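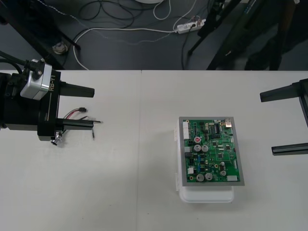 **Blandine Marty**

チケット 554
件名: Kastitano 制御基板、ハーネス接続後に表示が消える
起票: 05/08/2019
依頼元: Neltbridge 保守窓口(Sandrine Cordier)
状態: 対応中

## 症状

換気ユニットの電源を入れると表示部は点灯するが、しばらくすると消える。消えるまでの時間は一定しない。早いときは数秒、長いときは半日もつ。ファンは回り続けるので、現場では表示部の故障と判断して表示部だけ交換したが、症状は変わらなかった。その後、基板を枠ごと外して、つながっていた配線と一緒にこちらへ送ってもらった。

稼働時間の記録は3,000時間近く。4月の定期点検では異常なしになっている。点検票には「端子増し締め済」とだけあり、どの端子かは書かれていない。

## 受け入れ時の確認

- 基板は緑色、灰色の枠に付いたまま。枠からは外さずに作業する。
- 配線は赤と黒が含まれる束。先端に小さい黒いコネクタが付いている。
- 電解コンデンサの頭に膨らみなし。液漏れの跡なし。
- 焦げ、変色なし。においもなし。
- 枠の固定ねじに緩みなし。

梱包の中で配線が枠の下に折り込まれていた。輸送中に曲がったものか、現場での曲がりかは判断できないため、折れ目の位置を控えてから伸ばした。Sandrineさんに問い合わせたところ、外した人は折った覚えがないとのこと。

## 作業記録

**その1 通電試験(配線なし)**

基板だけを試験用電源につないだ。待機電流は安定。エラーコードの履歴を読むと 1196 が並んでいた。Kastitanoの手順書では、1196 は「外部ユニット応答なし」で、基板そのものの故障コードではない。昼をはさんで通電したままにしたが、新しいコードは出なかった。

**その2 通電試験(配線あり)**

送られてきた配線をつないで再度通電。表示は点灯した。配線に触らなければ消えない。束を枠の角のほうへ寄せると消え、戻すと点いた。繰り返しても同じ結果だった。基板側を軽く押しても変化はない。

この時点で、基板の交換は保留にした。Neltbridgeからは先に交換品を出してほしいと言われているが、配線が原因なら新しい基板でも同じことになる。

**その3 導通測定**

コネクタを抜いて1本ずつ測った。赤は問題なし。黒のうち1本が、束を曲げたときに抵抗値が跳ねる。曲げる場所を少しずつずらしていくと、コネクタの根元に近いところで一番よく再現した。被覆の外側には傷が見当たらない。

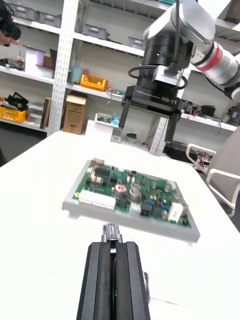
測定の途中で、基板側の受け口もあわせて見た。ピンの曲がりや汚れはなく、抜き差しの固さも他の受け口と差がない。念のため接点用の洗浄液で拭いたが、拭く前と後で測定値は同じだった。左側の長い白いコネクタ列も確認したが、今回の症状とは関係のない回路なので、緩みがないことだけを見て終わりにした。

**その4 コネクタの分解**

Régis Jolyに立ち会ってもらい、問題の黒線の端子をハウジングから抜いた。圧着部で芯線が切れかかっており、残った数本だけでつながっている状態だった。被覆を押さえる側の爪が深く入りすぎている。Régisの見立てでは、圧着工具の設定が1段太い線用になっているか、別の工具で作業したかのどちらか。私は後者だと思う。同じコネクタの他の端子は爪の形がそろっていて、この1本だけが違う。

点検票の「増し締め」のときに端子を打ち直した可能性があるので、Neltbridgeに4月の作業者と使用工具を照会した。返答待ち。

**その5 仮修理**

傷んだ部分を切り落として、新しい端子を圧着した。線が少し短くなるため、束の結束位置を2センチ基板側へずらした。引っ張り試験は規定値で合格。ハウジングに戻し、カチッと止まるところまで差し込んだ。

再通電後、束を曲げても表示は消えない。枠の角に寄せた状態で固定し、翌朝まで放置した。消灯なし、1196 の追加記録もなし。
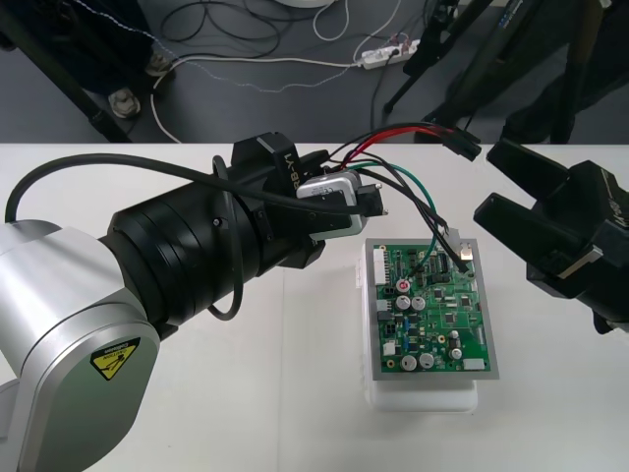

ただし、仮修理の配線をそのまま現場に戻すのは避けたい。結束位置を変えたので、ユニットに組み込んだときに束が枠の縁に当たるおそれがある。Vidalに同じ長さの新しいハーネスを注文した。納期は確認中で、届いたら基板と組み合わせてもう一度その2と同じ試験をする。

## 連絡履歴

**Sandrine Cordier → Blandine Marty**
交換用の基板はまだ必要でしょうか。現場では予備機を回していて、暑い時期なので早めに戻したいと言われています。

**Blandine Marty → Sandrine Cordier**
基板は不要です。原因は配線の端子でした。新しいハーネスと元の基板をセットで返送します。交換した表示部も故障ではないはずなので、取り外したほうは廃棄せずに保管してください。

**Sandrine Cordier → Blandine Marty**
承知しました。表示部は倉庫にあります。同じ点検を受けたユニットがほかにもありますが、そちらも配線を外して送ったほうがよいですか。

**Blandine Marty → Sandrine Cordier**
症状がなければ外さないでください。電源を切り、カバーを開けて、黒いコネクタの根元の被覆がつぶれていないかだけ見てもらえれば足ります。つぶれているものがあれば、ユニットの番号を知らせてください。ハーネスをまとめて手配します。

**Bastien Roussel → Blandine Marty**
Drultgateの在庫に似たハーネスがありますが、コネクタの向きが逆です。使えますか。

**Blandine Marty → Bastien Roussel**
使えません。差すとロックが枠側に来て、外すときに指が入らなくなります。Vidalの納品を待ちます。

## 残作業

- [ ] Vidalのハーネス納期の確認(Bastien)
- [ ] 4月の点検で使った圧着工具の照会、返答待ち(Sandrine)
- [ ] 新しいハーネスでの通電試験と曲げ試験
- [ ] 1196 の履歴を消去してから梱包
- [ ] 返送時の梱包指示に「配線を枠の下に折り込まない」を追記
- [x] 切り取った端子を袋に入れ、チケット番号を書いて保管

取り外した端子はRégisの机の引き出しに入れてある。Neltbridgeから工具の返答が来たら、爪の幅を測って照合する。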